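About Niveck

Niveck looks after hand-held grippers, and we love doing it! The shop opened with 2 benches and one very patient repair tech, Fermín Bravo, who still checks every tool before it goes back to its owner.

Most of our work is small stuff. A gripper comes in, we open the fingers all the way and go over the pivot pins, then the linkage, then the pads. Pads take the most abuse by far – if the ribs have gone smooth, we swap them. After that it's 95 slow open-and-close cycles by hand, listening for clicks (you'd be surprised what you can hear). A full service takes 16 steps, and our Flosar checklist has them all, coffee stains included.

We also go to customers, spread a cloth over whatever flat surface they have, and get started. Fingers wide open, blue ribbed pads facing us, is how every check begins. 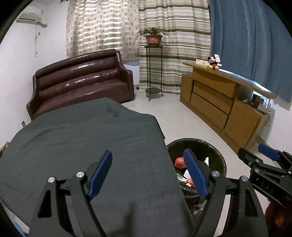

Srithong wrote to say the left finger on theirs had dragged for weeks, and that a cleaned pin and one new pad fixed it. They'd like us back in December – we'll be there!

Filed under: About us, Gripper care
7 shares | 2 comments

Recent
Pad swaps on the Pumance bench
When a pivot pin sticks
How we pack a tool for shipping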